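Clollow Library to Close Ground Floor for Stone Floor Repairs

The ground floor of the Clollow public library will close in April while crews repair and refinish its marble floor, the town said. The upper floor will stay open during the work, with entry through the side door on Yammine Street.

The floor was laid when the building opened as a bank. It was last refinished before the library moved in, and wear is heaviest between the front doors and the main desk. Over the winter a leak under the east windows lifted several slabs near the newspaper racks, and that corner has been roped off since.

"We patched it twice and the patches didn't hold," said Zahira Kusuma, the library's director. "At this point it makes more sense to close the floor, take up the bad section and set it properly."

The contract went to Sodell, a stone and tile company that also did the steps at the county courthouse. Its crew will lift the loose slabs, dry out the bed underneath and reset them with new mortar. Slabs that are cracked through will be replaced with stone bought from a salvage yard. In all, 691 square feet will be taken up. The rest of the floor will be ground lightly, polished and sealed.

Prasetyo Osman, who is managing the job for Sodell, said the color match was the hardest part of the planning. Gray marble can vary a good deal from one block to the next, and new stone often looks too even beside old stone. Osman said the salvaged pieces will go along the walls, and original slabs from there will be moved to the middle of the room. 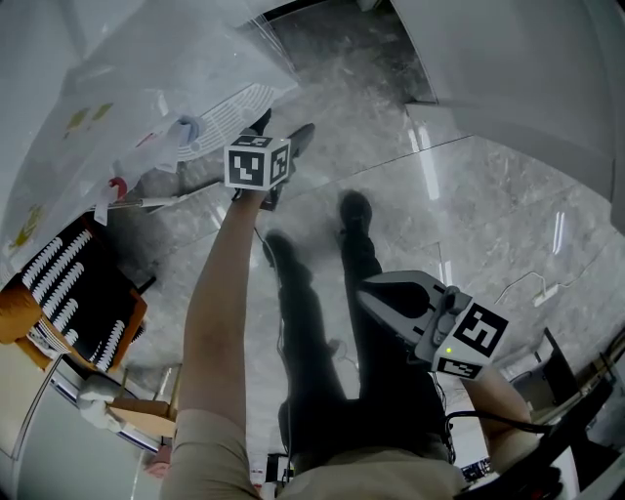
What stays open

The children's room, the study tables and the public computers are all on the upper floor and will keep their normal hours. The elevator can be reached from the side door. The front doors and the book drop beside them will be locked, and returns can be left in a bin inside the Yammine Street entrance until 8 p.m.

Most of the adult fiction is shelved on the ground floor and will not be open for browsing. Readers can still request those books online or at the temporary desk upstairs. Staff will bring requested books up two times a day, in the morning and in the middle of the afternoon. Holds will be kept for two weeks, double the usual time.

The Flavalia reading group, which normally meets by the front windows, will use the upstairs conference room. Its tables seat 36, and the group is asking people to sign up ahead of time. The tax help sessions are not affected.

Grinding will be done before opening hours where possible, but the library said visitors should expect some noise in the mornings. Sealing will be left for the end of the job, and the ground floor will stay closed overnight and through the following day while the sealer cures.

Questions about the closing can be left at the desk or by phone during library hours.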